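Teaching a Two-Arm Robot to Plate Breakfast by Remote Control

Posted 27 Sep 2024 in Teleoperation

Breakfast is my favorite thing to teach a robot. Toast is light, it's stiff enough to pick up, and it's just crumbly enough to punish a heavy hand. If you've already done the block stacking and cup moving tutorials on this site, this is a great next step, and I promise it's a lot more fun than blocks.

You'll be steering both arms by hand from a pair of leader arms (small copies of the real ones that you hold and move) while the computer records everything. At the end you'll have a set of demonstrations you can train on. I use the Cedilar recording software here, but the steps carry over to pretty much any setup that logs joint positions and camera video together.

What you need

Two arms with two-finger grippers
A matching pair of leader arms
At least one fixed camera that sees the whole table
A cutting board, a flat plate and a tray
Sliced bread, toasted firm
A topping or two, if you're feeling brave

Start with plain toast. Once you can run ten clean episodes in a row, add a spread, and after that an egg. A fried egg is a wonderful test because it slides if you tilt the slice even a little, so it goes on after the toast is settled on the plate.

Set the table first

Lay a mat down before anything else. I like brown or gray, something with no shine, so that a white plate stands out from it. Put the cutting board on the side of the arm that will do the picking. The plate goes farther back, near the middle, where both arms can get to it. Leave the tray in front.

Now move each arm by hand through the whole path with the motors off. Can the left gripper reach over the plate without the right elbow swinging into it? Does a cable drag over the board? Fix that now. I once recorded 17 episodes with a cable sweeping crumbs onto the plate every single time, and I had to throw out the lot.

Write down where things go, or put tiny bits of tape under the corners. You'll want to shift the board and plate a bit between episodes, but you want to do it on purpose.

The pick

This is the part that takes practice. A slice lying flat on a board gives the fingers very little to hold, so come in low from the side, with one finger tip just touching the wood, and ease forward until the crust is between the fingers. Close slowly. Stop closing when the slice stops shifting. Squeeze any harder and you'll leave dents, and the next grasp will slip in the same spot.

Then roll the wrist so the slice comes up on its edge. Keep the bottom edge on the board while you do it! The board carries part of the weight, and you get a moment to check your grip before you commit to the lift.
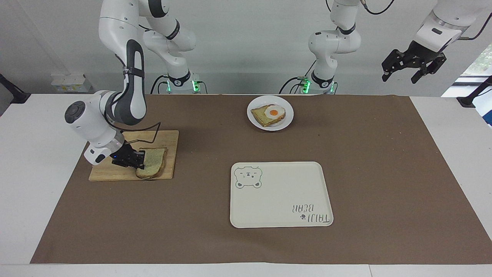 STEP 3: LIFT, CARRY AND SET DOWN

One slice with an egg on it is on the plate, and the right arm has the next one standing up by its top edge, with the lower edge still touching the board. I love this moment in an episode. The left gripper is open and out of the way over on its own side, and that's how I'd like you to park yours whenever only one arm is working. An idle arm that drifts around will show up in your data, and the robot will happily learn to drift too.

From here, go straight up a few inches before you go sideways. Beginners nearly always cut the corner, and the slice catches on the edge of the board. Up, pause for half a second, then across.

Where you set it down is your choice, but pick one place and stick with it for the whole set. For the tray version, bring the slice over the middle of the tray, lower it until the bottom edge touches, then tip it flat by rolling the wrist back the way it came. Any topping should face up when it lands, so think about which way the slice is turned before you ever grab it. Open the fingers just wide enough to let go and back out along the same line you came in on.

A word about speed. Go slower than feels natural for the first few runs, then settle into a steady pace and hold it. Mixed speeds are harder to learn from than slow ones. My own episodes got much better when I stopped trying to be quick.

How many demonstrations?

For plain toast onto a plate, I got a policy that worked most of the time from 110 episodes. Adding a spread and a second slice took a lot more, and my full breakfast set on the Priltberg bench is now at 763. You don't need anything like that to start. Record a small batch, train overnight, watch what goes wrong, and record more of exactly that.

Keep some of your fumbles, by the way. If you drop a slice and calmly pick it back up, that's a useful episode. If you drop it and flail, delete it.

Common problems

The slice spins in the gripper. You're holding it too close to a corner. Aim for the middle of the edge.

The fingers get greasy. Wipe them every few episodes, and check the pads for crumbs at the same time.

The bread goes limp. Toast it longer, let it cool on a rack, and swap slices often.

The leader arm feels heavy. Turn on gravity compensation if you have it. In the Barnia driver it's off by default, and I forget this every time I reinstall.

Files for this tutorial

The config I used and a short sample set are on the Horgan downloads page, under Kitchen Tasks. Next up is pouring, starting with dry rice. Bring a broom.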